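16/07/2022
By Kieran Tierney, Jostwood

Wanted: people who are good at watching a robot drop things

Our arm has a grip problem. Since March it has been asked to pick up a cup and put it down again, and it manages this beautifully until it doesn't. The log stands at 543 drops. In 4 of those the arm carried on as if it still had the cup, swung over to the next station, and placed a careful handful of air. The fingers also closed once on Gunhild's sleeve. The sleeve lost.

So we are stopping the demos and hiring. We need seven paid testers for the Sistham site to run the pick-and-place task, write down what went wrong, and hit the red button before things get interesting. We have roughly 3000 picks to get through, and the Olivares controller gets no say in when you take lunch.

You should be patient, steady on your feet, and able to write "slipped" in a way that tells us how it slipped. Robot experience is welcome but not needed. Short sleeves are now mandatory, as is the safety briefing, even if you have already heard it from us at a party.

You will not be asked to reach between the fingers while the arm has power. If anyone asks you to, including me, press the button and go tell Gunhild.

To apply, send us one page about the last machine that let you down and what you did next. Photocopier stories are fine. We have plenty of our own.

The task, black cup and white table:
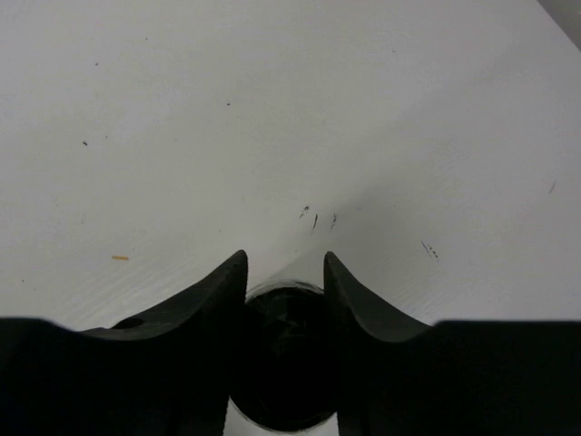
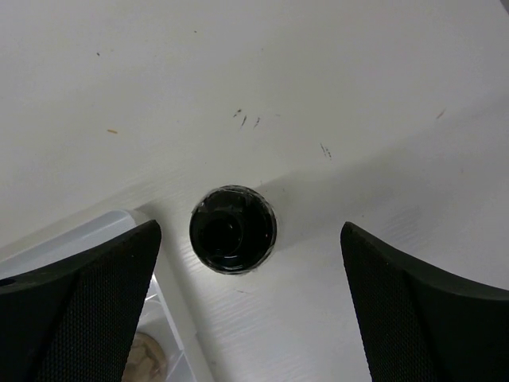 Posted by Kieran Tierney for the Ostari grip team. Safety questions to Gunhild Þórarinsdóttir.

Pay is hourly and includes the briefing. Shifts are short, as attention fades well before the arm does. Please tell us which mornings you can't do.

Contact Jostwood | © Jostwood | Back to top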